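August, after the evening shift

Today I started to train the new people on hand soldering. There are nine of them, and only Tươi La has held an iron before. I was nervous to speak in front of them, so I wrote my first sentences on a card and then read them too fast.

Nhàn Lâm from Trevora sent us 70 practice boards, the old kind with big pads. Good for beginners.
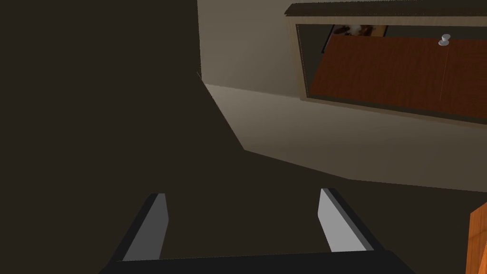
In the first hour everybody used too much solder. I told them to heat the pad and the pin together and count to three. Diễm made four joints I would accept from an experienced operator, and I put her board on the shelf for the others to look at.

Gediminas wants them ready for the inspection exam before the end of the month. I think it is too early, but I did not find the right words to tell him at lunch. 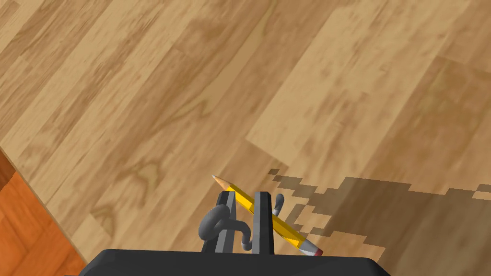 Tomorrow we do removal with braid. I must ask Ratree for the wide tips and more flux. My neck hurts, and I forgot again to call my sister.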